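4. Workspace Rules for Handling Cloth Items 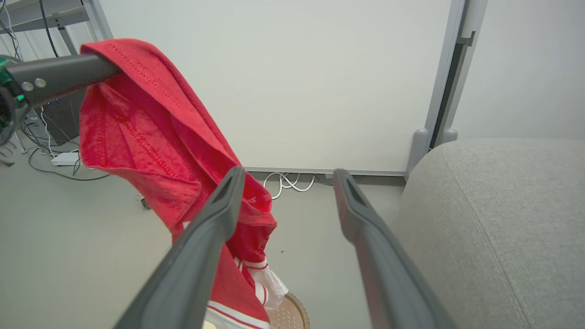
Figure 1. Wrist view from the right gripper, fingers open, with a red garment draped over a black arm segment. Cables are present on the floor behind the workspace.

4.1 Scope

The rules in this section apply to all sessions in which a two-arm robot picks up, carries, or puts down garments, towels, and similar soft goods in a furnished room. They were drafted at the Sirkmont site in October and later adopted at Dundden with small changes to the wording. Rules for rigid objects are given in Section 3 and are not repeated, except where cloth calls for a stricter limit.

Cloth raises problems that general workcell standards treat only briefly. A garment changes shape as it is moved, and its lower edge may reach well past the gripper that holds it. It can also rest on parts of the robot that were never meant to carry a load. In Figure 1 the garment hangs over the arm itself, and the cloth reaches down past the left finger of the open gripper. The rules treat any such contact as a held load, whether or not a finger is closed on the fabric.

4.2 Clearance and floor condition

Before a session starts, the operator shall check the floor within the full reach of both arms. Loose cables shall be routed behind a fixed barrier or fastened to the floor. The looped white cables beneath the board panel in Figure 1, and the black cables that run across the floor toward the cloth, are of the type this rule addresses. A cable that can touch a hanging sleeve or hem is treated as inside the workspace, even if no part of the arm can reach it.

Padded furniture may remain in the workspace. Earlier drafts called for its removal, but Gunawan and Wuisan argued that a room without seating would say little about use in homes, and the draft was changed. Where a seat stands close to a gripper, the speed of that arm shall be held to 65 percent of its normal setting. The same limit applies to baskets, mats, and other low objects that a garment could cover during a move.

4.3 Draped loads

When cloth lies over an arm segment, the following order applies. The operator stops both arms and confirms that no fabric has entered a joint. The arm carrying the cloth then stays still while the other arm clears the load, or a person removes it by hand with the drives off. Rotation of a joint under draped cloth is not allowed at any speed. This is the strictest rule in the set – and the one most often questioned by operators, who find that it lengthens each session.

Status lights on a joint housing shall remain in view of the operator at all times. If fabric covers them, the session is paused until they can be seen again. A remote camera view may be used for this check only if the image is live and the lights can be read without zooming.

4.4 Records

Each stop under Section 4.3 is entered in the session log with the arm concerned, the type of item, and the action taken. Wrist camera images are kept for 90 days and then deleted unless an entry refers to them. Logs are reviewed by 2 people, one of whom must not have taken part in the session. At Sirkmont this second review was carried out by Jugah; at Dundden the task rotates among staff.

During the trial period, reviewers disagreed on 7 entries. Most of these concerned light contact between a hem and the floor, which the first version of the rules did not mention. MacPherson proposed that such contact be logged but not treated as a stop, and this wording was accepted. Contact between cloth and a power strip or adapter remains a stop in every case, and the item may not be handled again until the operator has inspected both the fabric and the outlet.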